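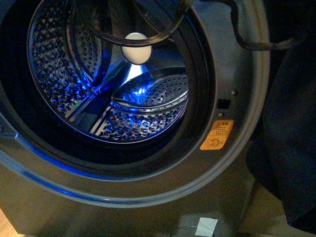

Drum light on, door open

Washer smells musty and the towels have picked it up

Asked by Harpreet Hawthorne, 30 Dec 2019

We moved into a rental in the fall and it came with a front loader. The drum looks clean but there is a sour smell when I open the door, and now the bath towels smell too once they get damp. I wash mostly on cold with Zillik liquid and a capful of softener. I ran one empty cycle with vinegar and the smell came back in 2 days. Is there something else to try before I call the landlord?

3 answers

Dalibor Vrabec
Pull back the rubber gasket and wipe inside the fold with an old rag and dish soap, all the way to the bottom. That is where hair and lint collect. Then take the detergent drawer out completely and scrub the slot it sits in. Most machines also have a drain filter behind a small flap near the floor - put a shallow pan and a towel down first, open it slowly, and clean out whatever is in there.

After that run the hottest cycle empty, with washer cleaner or bleach in the drawer. Do not mix bleach with vinegar. Stop using softener for a while and cut the detergent in half. For the towels, wash them hot twice with no softener and dry them right away. Leave the door open between loads if you don't have small kids or pets.

lemon_86
Mine did this, got a new one. No smell since January.

Plurnasent
Agree with the first answer about the filter. If it still smells after that, check the drain hose. Ours was pushed too far down the standpipe and dirty water was getting back in. Pulling it up 7 inches fixed it. Your landlord should do that part if the machine is boxed in.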